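Posted in: Workshop Help > Gears and Drivetrain

Chain skipping under load on the Brakcombe tourer - ticket still open

Hello all, and thank you again to everyone who answered the first time round. I promised Nadine I would write this up properly instead of leaving it scattered over three threads, so please bear with me.

The bike is my Brakcombe, bought second hand, with 3,529 miles on the computer when the trouble began. It skips when I push hard in the smaller sprockets, mostly pulling away from junctions or getting up out of the saddle on the lane to Matach. Sitting down and spinning it is as sweet as you like. On the stand it is perfect, naturally.

What I have tried so far:

New gear cable, inner and outer. The old outer had gone rusty where it leaves the frame, so it needed doing anyway. No change to the skipping, though the shifting is lovely and light now.

New chain. The old one was well past the mark on the gauge and I felt rather ashamed of it. I cut the new one to the same number of links. The skipping got worse, if anything, and I very nearly threw the whole bike in the hedge on Sunday.

Hanger. Bilal Nseir kindly lent me his alignment tool and it was out by 7 mm at the rim. I bent it back slowly and checked it twice more after a cup of tea. That cured a rattle in the biggest sprocket that I had put down to old age - mine or the bike's - but it still skips under load.

Jockey wheels cleaned, a good deal of black gunk removed, and both turn freely. B-screw backed off half a turn, then put back where it was when that did nothing.

It does it worst in the 15 tooth sprocket, which is the one I live in. I have looked at the teeth with a torch and they seem all right to me, but then I don't really know what a bad one looks like. The freehub has no play that I can feel and I can't make it slip by hand.

I would love to avoid buying a cassette if it's something silly I've missed, so any thoughts are very welcome before I order one.

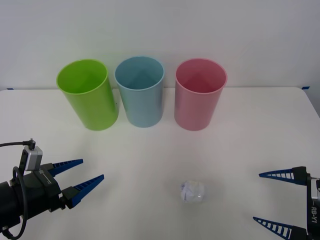 Štefánia Hrnčiar replied that it sounded like the cassette to her, and that a new chain on a worn one will very often jump in the favourite gear and nowhere else. She said to try a hard start in a sprocket I hardly ever use, somewhere quiet with no cars behind, and if that one holds then I have my answer and can leave the freehub alone.

I shall try that on the way to work, then, and update the ticket. If it is the cassette, does anyone have a lockring tool I could borrow for an evening?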